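Clearing the table, one spoon at a time

4/15/22

Print | E-mail

I'd been promised tea at the Lendholm robotics club, and I did get it, but first I had to sit through an argument about a spoon. It had been going on since before I arrived, and I must say I was soon quite caught up in it!

The club's project this year is called Pretar. The idea is that a robot arm should be able to tidy up after a meal, and the students write all the code for it themselves. "We picked it because we all hate doing it at home," the team captain told me, and she wasn't joking. She's in her second year with the club and does most of the talking (the others seem happy with that).

So why a spoon? "It's flat," she said. "A cup stands up and waits for you. A spoon just lies there, and if you're a tiny bit too high you close on nothing." 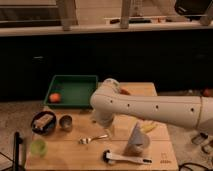 I asked how many goes they'd had at it. She looked it up on a laptop – 1,755 saved attempts, going back to the autumn, and every one with a note typed next to it. Some of the notes are rather rude. "We get it nearly 70 times in a hundred now," she said. "Fruit is much better. Fruit is lovely."

There are 4 of them on the team, and they meet after lessons and stay until they're thrown out. The youngest looks after the code that decides what to pick up first, which he calls Rebane. He was shy about it until I asked what happens when two things are close together, and then I couldn't have stopped him if I'd wanted to. "It used to go for the nearest," he said. "Then it'd knock the next one over getting there. Now it looks for the one with the most room round it."

They're taking Pretar to the Unport schools' contest at the end of April, where each team gets 2 runs and the judges lay the table. Is she nervous? "Only about forks," said the captain. "We haven't done forks."

Print | E-mail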